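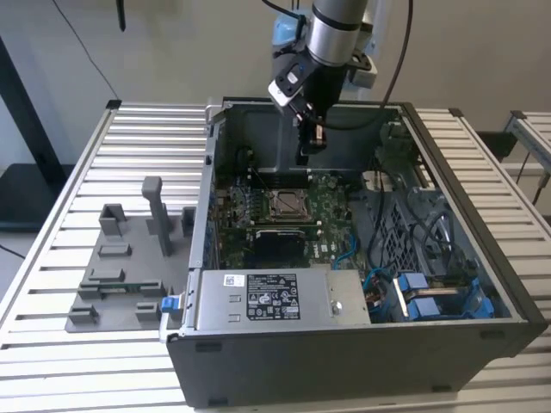 Open case on its side, Dell board, CPU socket empty.

Installing a Processor in a Used Desktop Tower

Posted 14/01/2024 in Bench Notes

This procedure covers fitting a processor to a secondhand desktop board with a metal-framed socket and a side retention lever. It assumes the contacts are in the socket and the pads are on the processor. If your processor has pins on its underside, use the Corby guide instead.

Before you start

Check the processor against the support list for your exact board. A matching socket is no guarantee. Office desktops often shipped with firmware that recognizes a short list of parts, and an unsupported one will give a blank screen or a beep code. Update the firmware with the old processor still fitted.

You will need:

- Phillips screwdriver, medium
- Grounding strap
- Isopropyl alcohol, 90 percent or better
- Lint-free wipes
- Thermal paste (we use Gruta 5, small syringe)
- Flashlight and magnifier

Preparing the case

1. Shut down, switch off at the wall, and pull the power cord. Hold the power button in for 5 seconds.

2. Remove the side panel and lay the case down with the open side up. The board should be flat and level. Do not attempt this with the tower standing.

3. Clip the strap to bare metal on the case wall. Paint and anodizing insulate, so scrape test if unsure.

4. Move loose cables clear of the socket. Data cables running between the board and the drive cage can usually stay plugged in if they lie flat.

5. Unplug the CPU fan, loosen the cooler screws in a diagonal pattern, and lift the cooler straight up. If it resists, twist it gently a few degrees each way. Old paste sets hard.

The smaller heatsink on the board cools a chip of its own. Leave it alone.
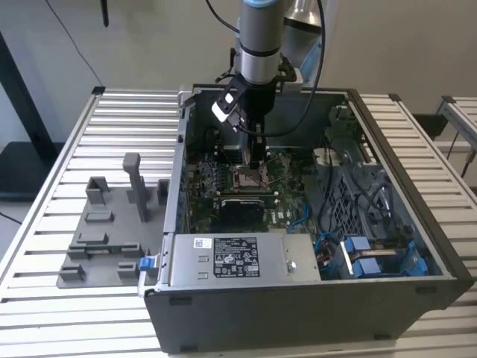

A graphics card can stay in its slot if there is finger room above it. On compact boards the clearance is tight, and taking the card out costs one screw and a slot latch. The power supply stays where it is. Its label is worth reading while the case is open – compare the rated output with the needs of the new processor.

Fitting the processor

6. Press the lever down and slightly outward, then let it rise under control. Open the retention frame fully.

7. Inspect the socket at a low angle with the flashlight. The contacts should reflect as even rows. A dark spot or a bright one usually means a bent contact. Do not touch them, and do not use canned air at close range.

8. Hold the processor by two opposite edges. Find the alignment notches and the corner triangle, and match them to the socket.

9. Lower it vertically and release. There is no insertion force. Do not slide it to find the position – lift it off and lower it again.

10. Close the frame, then bring the lever down and hook it. Firm resistance over the last part of the travel is normal.

Cooler and first start

11. Clean both mating surfaces with alcohol and let them dry. Apply a pea-sized amount of paste at the center.

12. Set the cooler down once, start all the screws by hand, and tighten diagonally in small steps. Reconnect the fan.

13. Power up and go to the firmware setup screen. Confirm the processor name and watch the temperature for several minutes. A steady climb at idle means poor cooler contact. Shut down and repeat from step 11.

Comments (3)

reltari_fan
Step 7 saved me a return. One contact was leaning over in the far corner and I only saw it with the light almost flat to the board.

benchrat949
Does the order of the cooler screws matter when removing? I always just took them out one at a time.

cold_solder
@benchrat949 Yes, loosen each one a couple of turns before taking any right out. Otherwise the cooler tips and loads one edge of the chip.

Related

Corby guide: pin-type processors
Removing dried thermal paste
Illés torque driver, 111 cycles later
Reltari 400 power supply: connector list
November archive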